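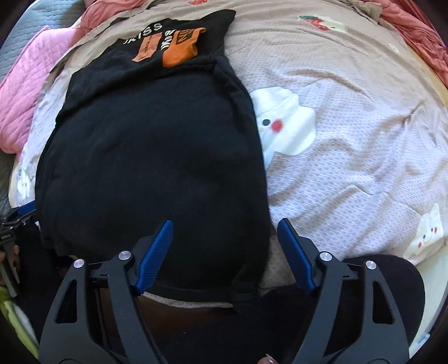 Cestoten Core Logging Tablet App: Review After One Field Season

We used Cestoten on the Sriwong gold-copper project from the first hole of the season to the last. Before that, our logs went onto paper and were typed into a spreadsheet at night. I am the senior geologist on the crew, and this review covers the logging side only. I have not tried the budgeting module.

Setup took one Saturday. You load your own rock codes, set the interval rules and choose which fields are required. Our code list had grown messy over the years and the import rejected 80 entries, mostly duplicates with different spacing. Fixing them was dull work, but the error report gave the line number for each.

Logging itself is fast once your hands learn the layout. Lithology, alteration and veining sit on separate tabs, and the app will not let you save overlapping intervals. That check alone caught mistakes we used to find weeks later. Structure is weaker. Alpha and beta angles have to be typed in one at a time, and the keypad covers the depth column while you do it.

Sample tracking is the part I would pay for. Tags are scanned at the cutting table, and blanks and standards are inserted at whatever spacing you set. Over the season we sent 1010 samples to the lab, and 995 matched on the first return. The other 15 were tags we had scanned twice, and the app listed them on one page.

Rattana Limsakul ran the core shed and liked it less than I did. Her main complaint was syncing. With two tablets on the same hole, the later save wins, and the warning is easy to tap through. We lost most of a morning's geotech logging that way in November. After that we kept each hole on one tablet.

Battery life was fine for a full shift. The app works offline – it has to, where we are – and holds everything until you are back in camp. Export to CSV is clean. Export to Onport, our modeling package, needed the collar table renamed every time.

Support is by email only. Kanokwan Noiphan answered most of our questions within a day and sent a patched template for the collar problem, though it came after drilling had finished.

Compared with Grarkano, which I used at my last job, Cestoten has better sample control and worse structural logging. For a small program with one or two rigs I would choose it again. For oriented core on a large scale, I would wait until the angle entry is fixed.

Rating: 4 out of 5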